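Skaltden Classroom Kit: review after two terms of use

The Skaltden Classroom Kit is a boxed set of materials for teaching first steps in programming to pupils between nine and thirteen. It was assessed over two terms at the Flekville Learning Centre, under the direction of Maritza Salazar, with lessons led by Duván Quispe and Octavio Guzmán. The centre paid the full price for its kits and received no support from the supplier beyond the ordinary help line.

Each kit contains a small programmable board, a set of leads, a printed workbook and a teacher's guide of 118 pages. The software runs in a browser and requires no installation, a considerable advantage in schools where staff do not hold administrator rights. Pupils begin with coloured blocks and move to written code from the third unit onwards. 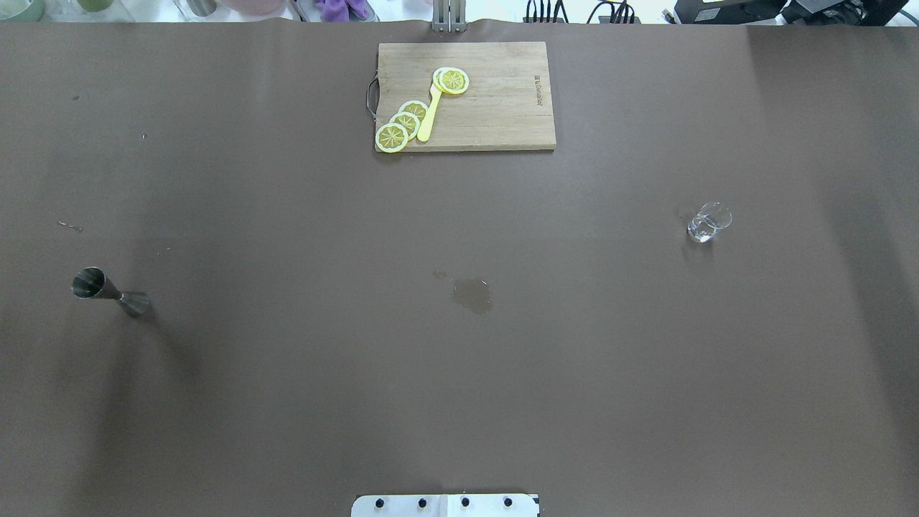
The workbook is the strongest part of the set. Exercises are short, the wording is plain and new terms are explained when they first occur. Mr Guzmán reported that most groups completed a unit within a single afternoon session, including the time needed to hand out and collect equipment. The unit on loops was particularly well received, and several pupils asked to repeat it with their own values.

The teacher's guide is less even. The opening chapters are thorough and may be followed by staff with no background in computing. The later chapters assume a knowledge of variables and functions that the earlier ones do not supply. Mr Quispe prepared his own notes for units seven and eight - a task which a busy department may find difficult to accommodate.

Connection was generally dependable. On older laptops the board was sometimes not recognised until the browser had been restarted. The help line answered our query on this point in 2 working days, and the advice given was correct. 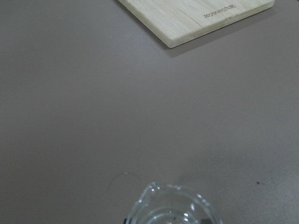
Progress records are kept in a separate teacher account. These show which exercises have been attempted and how many times, but cannot be exported to a spreadsheet. Centres that report to a funding body should take this into account before ordering. Pupils' full names are not required, and the centre used initials throughout.

The leads are the weakest component. 3 were replaced during the first term, and spares are sold only in packs of ten.

The kit is recommended for clubs and for schools introducing programming for the first time. Departments with an established course will find the later units rather thin, and may prefer to borrow a single set before committing to a class order. A revised teacher's guide has been announced for December.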